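Boström Sliding Door Roller Set, lower and middle
Fits Orkari vans, short and long body, right side door
Part group: Body / Doors / Rollers and tracks
Availability: in stock at Ziltcombe
Page updated 2022-08-15

If your side door has become heavy, or it drops a little when it is open, the rollers are usually worn. You can check this before you order. Open the door halfway, take the rear edge with both hands and lift. When there is free movement up and down, the lower roller has lost its shape or the pin is loose in the arm. A door that lifts only at the front has more often a problem with the upper roller, and this one is not in the set.

The Boström set replaces the lower roller arm complete and the wheel of the middle hinge. The wheels have sealed bearings and do not need oil. Please do not put grease in the track either, it collects sand and the new wheels will run on this sand.

What is in the bag
Lower roller arm, with both wheels mounted
Middle hinge wheel with pin and clip
6 bolts, coated
Rubber end stop
Paper sheet with the adjusting marks

What is not in the bag
Upper roller
Track cover
Paint for touching up the step

Fitting
The work can be done with the door on the van, but a second person must hold the weight. Remove the plastic cover of the step first. Mark the position of the old arm with a pencil, then unclip it from the track at the rear opening. Clean the track with a dry cloth and look for a groove in the metal. If you can feel the groove with your fingernail, order also the track insert from Zakari, which we keep under the same part group.

Put the new arm on your pencil mark and tighten the bolts only by hand. Close the door slowly and look at the gap to the rear panel. It should be 5 mm from top to bottom. Move the arm until it is so, and then tighten fully. Check the bolts one more time after 300 km.

Questions we receive often

Does it fit the left door?
No. The arm is bent the other way. Ask us for the left set, we have it only on order.

My door has a power motor. Can I use this set?
Yes, but the cable must be released before you take out the middle hinge. The door must learn its end position again afterwards. Your van manual explains how.

Can I buy the wheels alone?
Only in a workshop pack of 200 pieces, without arms and without clips.

Returns
We take back sets which were not mounted. Please send the paper sheet too. 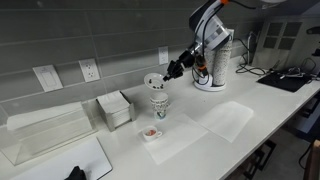 For the left set, write us the body length and if the door has a motor. We answer with the price and the delivery time.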